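Wednesday, late, feet up on the other chair

Walked to work again today, which makes it every day this week so far, and I'm starting to feel a bit smug about it. The rain held off until I was past the library and then came down sideways, so the smugness got rinsed out of me pretty quickly. My left boot leaks. I keep forgetting that until it's too late to do anything about it.

The big thing on my mind is the crossing at Greser and Avitz. They changed the signal timing sometime in December and I swear the walk light is shorter than it used to be. I started across the second it came on and was only just past the middle when the hand started flashing, and I walk fast! There was an older couple behind me with a shopping cart and they ended up standing on that skinny strip of concrete with trucks going by on both sides. I stood on the far curb and waited with them (well, across from them, sort of waving) until it changed again. They waved back. We've probably got a friendship now.

So tonight I went to the street meeting over at Ntuli Hall, mostly because I was mad. I had two pages of notes and used maybe half of one. The city person was nice enough and had a big map taped to the wall with the new bike lane in green, and everybody wanted to talk about parking. Parking, parking, parking. I finally got my turn and asked about the walk light, and she wrote it down and said signals are a different department. Of course they are.
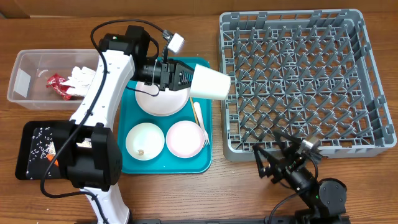 I did get one good thing out of it, though. The sidewalk on the north side of Stulten Street is getting finished this spring, the whole gap, all the way to the bus stop. Right now you walk along happily and then it's just mud and somebody's hedge, and you either step into the road or go back. I've been complaining about that stretch for 6 years. I wanted to clap but the room wasn't really in a clapping mood.

Took the 27 home because it was dark and my sock was still wet. The driver pulled right up to the curb so I didn't have to jump the puddle, and I thanked him twice, like a weirdo.

Things I want to do before the weekend: call the signal people, find out if they have an email instead so I don't have to call, get the boot fixed or give up on the boot. I'd also like to go stand at the crossing with my phone timer and write down how long the light really is, morning and evening, so that next time I have something better than "it feels short." I'm a little embarrassed at how much I'm looking forward to that.

Oh, and the crabapple by the post office has its lights up again, the blue ones. I went by on the far side of the street so I could see the whole tree.

Going to bed. Boots are on the radiator.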